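### 3.2 Table dressing and object placement

The table-clearing task was set up on one covered table, using the same stock of household items in every session. Items were drawn from the Wetari kitchen set, a collection put together by Konrad Kołodziej for earlier work on domestic sorting. The set covers food containers, crockery, small bottles, cloths and coasters. No item was bought new for the study, and wear such as faded print or pulled threads was left as it was.

The cover was chosen before the items. A bare tabletop gave strong reflections from the ceiling lights in the pilot, and a patterned cover made the outlines of small items hard to mark consistently. A plain fabric in a mid-range colour was adopted for all 200 layouts. Of these, 160 were used for the main comparison; the remainder were held back for checking the annotation guide. Fabric covers shift when a cloth is dragged over them, so the cover was smoothed by hand between layouts and its corners were checked against marks on the table legs.

Items were divided into two zones. The back zone held upright containers and crockery in a row, with gaps between neighbours left uneven and partial overlap permitted. The front zone held flat and soft items, namely cloths and coasters, which were set down with more open fabric around them. Figure 2 gives one layout from the main comparison.

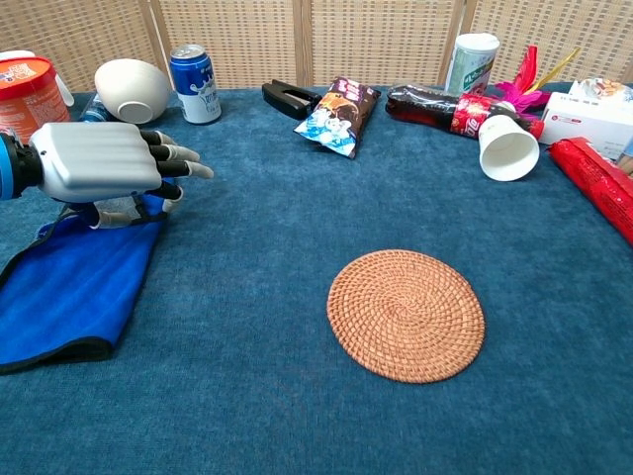 **Figure 2.** Layout on the teal-blue cover: blue cloth with a darker hemmed border, round woven coaster, and back row including a white bowl on its side.

Bowls required a separate rule. A bowl resting on its foot is stable and easily labelled, but bowls on household tables are also found inverted or tipped over. Layouts therefore included upright, inverted and side-lying bowls, with the orientation recorded at set-up. For side-lying bowls the direction of the open rim was recorded as well. Where a bowl rolled before recording began, it was replaced once; a second roll caused the layout to be discarded. This occurred in 5 cases, all from the same afternoon in August.

Cloth state was coded on a four-level scale developed by Genowefa Olszewski: flat, folded, folded and draped, and crumpled. The third level was the least reliable in early coding, as annotators disagreed on whether a raised fold near one edge was enough to move a cloth out of the folded category. The guide was amended so that any fold standing clear of the cover counts as draped. Colour contrast between cloth and cover was deliberately not controlled. Blue cloths on the blue-toned cover took longer to outline, and annotators were allowed 15 extra seconds for each such cloth.

Coasters were treated as rigid and flat. Their position was recorded at the centre of the disc, which on coiled coasters coincides with the start of the spiral. An item standing on a coaster was coded with it as a pair; coasters with nothing on them were coded alone.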